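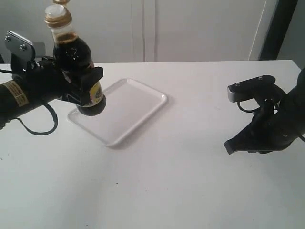 How do you keep soy sauce bottles from leaving sticky rings all over the table and the cupboard?

Put them on a rimmed plastic tray, wipe the neck after you pour, and wash the tray when it starts to feel tacky. The rest of this page is how I set mine up and what goes wrong.

What you need

A plastic tray with a raised rim, white if you can get it – drips show right away
Two cloths, one damp and one dry
Dish soap, warm water
An old toothbrush
Baking soda for the bad spots
A bowl for soaking caps and spouts

Set aside 30 minutes the first time. After that it's a two minute job.

Step 1. Empty everything out

All bottles out of the cupboard. Soy, vinegar, oil, fish sauce, the lot. Stand them in the sink, not on the counter, or you'll be cleaning the counter too. Check dates while you're at it. I found a rice vinegar from the old apartment on Briltley, went straight down the drain.

Step 2. Caps and spouts

Pour spouts are where the trouble starts. Sauce dries in the opening, the next pour goes sideways, and it runs down the label. If the spout lifts out without a fight, soak it in warm soapy water for 17 minutes (that's one load of my short wash, so it's what I use. 15 is fine, 20 is fine). Then toothbrush, rinse, dry completely before it goes back.

If it doesn't lift out leave it alone. Don't pry with a knife. Wipe it in place with a hot damp cloth, hold the cloth on it for 60 seconds, wipe again. Metal caps – wash by hand and dry, the threads inside too.

Step 3. Wipe the bottles

Neck first, then shoulder, then down, bottom last. Going top to bottom means you don't drag sauce back over clean glass. Keep the cloth damp, not dripping, paper labels come off in sheets otherwise. Dry the base before it goes anywhere. A wet base on a tray slides.

Step 4. Clean the table or shelf

Warm water and soap gets most of it. Old rings need a paste, baking soda and a bit of water. Leave it ten minutes, rub in circles, wipe off twice. The second wipe matters, baking soda leaves a white film and you wont see it on a white table till the sun's on it. Test a corner first if the surface is painted. Wood, skip the paste.

Step 5. Pick the spot for the tray

Close to where you pour. Not next to the stove, heat isn't good for an opened soy sauce and the grease gets on everything. Ours lives on the table during dinner and goes in the cupboard after. Measure the shelf before you buy. I bought one from Pfister that was a finger too long and it's now under the boots.

Step 6. Load it

Tall glass bottles at the back, short ones in front. Heaviest in the middle so it doesn't tip when you lift one side. Leave a gap big enough for your hand. Packed tight, you knock one over getting at another.

Lift bottles by the body, not the cap. Set them down flat, don't drag them over the rim.

Keeping it up

After pouring, one wipe around the neck with a dry cloth or paper towel. Cap closed. Once a week tray to the sink, soap, rinse, dry. Monthly do the spouts again. In August I do them more often, the sauce dries up quicker in our kitchen.

Opened soy sauce keeps its flavor better in the fridge. If you go through a bottle fast the cupboard is OK, check what the label says.

Problems

Bottles slide around – cut a piece of shelf liner to fit the flat part of the tray. Wash it with the tray.

Drips under the tray – check the tray for a crack, hold it up to a lamp. Mine had a hairline one in a corner, took me weeks to spot.

Spout pours too fast – tip slower, or decant into a small dispenser. Mylene Aquino wrote in to say she keeps a little one for the table and the big bottle stays put. Good idea, less to lift for kids as well.

Sticky cap that won't turn – hot water over the cap only, rubber glove for grip. Dont bang it on the table edge.

Smell in the tray – vinegar and water half and half, leave an hour, rinse.

Next up is the spice drawer, when I get to it.

Last updated: August

Search this site... Go

Contact Tetgate Home Notes | © Tetgate | Back to top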